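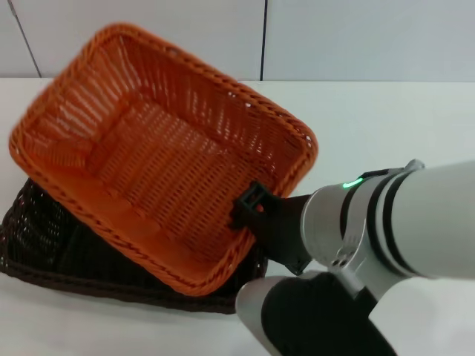
Orange basket, rope-style rim.

Good morning, friends, and happy 1 Jul 2024! I have a long thread for you today, so get your coffee. It's about a tortoise, a summer schedule, and a school I've become far too fond of for somebody whose kids finished fifth grade a long time ago.

Some of you will remember Skadora, the tortoise who lives at Rullamby Elementary out in Derkutwood. I posted about her in April when she got her outdoor pen, and I got more messages about that than I got about my own knee surgery. (I'm not hurt. The knee is fine, thank you.)

For the new people: Rullamby has just over 300 kids, and pretty much every one of them will tell you Skadora is in their class. Technically she belongs to Prasanna Weerasinghe's second graders. She has a name tag on the attendance board and everything.

School let out a couple of weeks ago, and that brings up the question every class pet family in America knows well. Who gets the animal for the summer? With a hamster you send home the cage and a bag of food and hope for the best. With a tortoise it's a whole thing.

She needs a warm spot and a cool spot. She needs the special light when she's indoors. She needs room to march around, and oh my goodness, does she march. I used to think tortoises sat there like rocks, and then I watched this one cross a classroom during read-aloud and park herself on a boy's shoelace.

So Prasanna came up with a summer sign-up. Skadora stays put at school, where her pen is, and families take turns coming by. It's 2 visits a day, one before it gets hot and one toward supper. Fresh water, fresh greens, a good look at her eyes and shell, and a line in the notebook.

I signed up for a week in June thinking I'd be doing them a favor. Well. I have now signed up for two more, and my husband has started asking whether we're going to "the office" when I get my shoes on in the morning.

The notebook is my favorite part, so let me tell you about the notebook. It's a plain spiral one in a zip bag, tied to the pen gate. You're supposed to write the date, what she ate and anything odd. The kids write a good deal more than that.

One entry says "She ate the dandelion but she did not like how I held it." Another one just says "GRUMPY" and is underlined so hard it went through the page. A first grader drew her wearing a crown and then wrote "no change" underneath, like a nurse on a hospital chart. I laughed until I had to sit down on the bucket.

Food, for those who asked! Mostly weeds and leafy greens – dandelion, clover, plantain (the lawn kind, the fruit is a different plant altogether), a bit of collard. Ramalho, the produce stand out by the highway, saves the outer leaves for the school and puts them in a bag with a turtle drawn on it. I have mentioned that she's a tortoise. The turtle remains.

No strawberries, even though she'd sell the whole second grade for one. Fruit is a rare treat for her kind, and Prasanna asks that we leave it off the menu so she doesn't end up getting a rare treat from every single family. I think that's fair. I also think somebody broke the rule last week, going by the color of her chin.

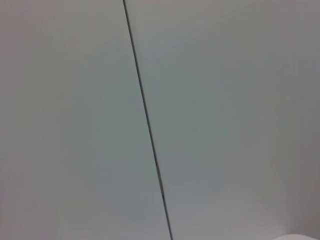

Now, the pen. The wall on the shady side is made of boards set end to end, and a couple of them have drifted apart a little over the spring, the way boards do. It isn't much of a gap at all. It's old lumber, and it has a tortoise's nose in it. She goes to that one spot every single morning and pushes. I'd read that tortoises will work at anything they can see daylight through, and I believe it now. I wrote it in the notebook and texted Prasanna, and by that evening there was a solid board screwed across the inside.

Skadora's response was to walk up to the new board, stand there for a good long while, and then go eat. I think she took it better than I would have.

A few of you asked after April whether it's even right to keep an animal at a school, and I want to give that a real answer, because they were kind questions and I've thought about them while pulling weeds. I don't think it works everywhere. It takes one grown-up who'll lose sleep over it, and most teachers have plenty to lose sleep over already.

Prasanna had kept tortoises at home for years before this one came along. Skadora was given up by a family who were moving and couldn't take her, and she got a vet visit before she ever met a child. The kids wash their hands before and after, every time, and there's a song for it. I know the song. I'll be singing it in the grocery store until I'm ninety.

And the quiet, too! She can go behind her half log whenever she likes and the rule is that a tortoise behind the log is not to be bothered. I've seen 6 kids tiptoe away from that log at once, whispering. I raised three children and never saw anything like it in my own house.

Let me get to the practical part before I lose you all. The sign-up sheet for the second half of the summer still has holes in it, mostly evening visits. If you're in Derkutwood or close by and have a child at Rullamby (or had one, like me), call the school office and leave a message. They check it a couple of times a week in summer.

You don't have to know a thing about tortoises. Prasanna meets every new family at the pen the first time and walks you through it, and there's a card on the gate with the steps in big letters. Bring a hat. Bring your own water, too, because the fountain on that side of the building is shut off.

They're also saving up for a proper insulated night house before the cold weather. The goal is $200 and the last I heard they were better than halfway there, mostly from a lemonade table the second graders ran on the last Friday of school. I had three cups and it was very, very sour.

If you can't visit and can't give, you can still grow dandelions. I have never been so proud of my lawn. My neighbor slowed his truck down to look at it, and I waved at him with a handful of clover.

I have the evening visit tonight, so I'll try to get down whatever the kids wrote over the weekend and put the best ones up for you tomorrow. The last thing I saw in there was from a boy who wanted to know if she misses spelling. If any of you have class pet stories of your own, please leave them for me below. I read all of them, even the iguana ones.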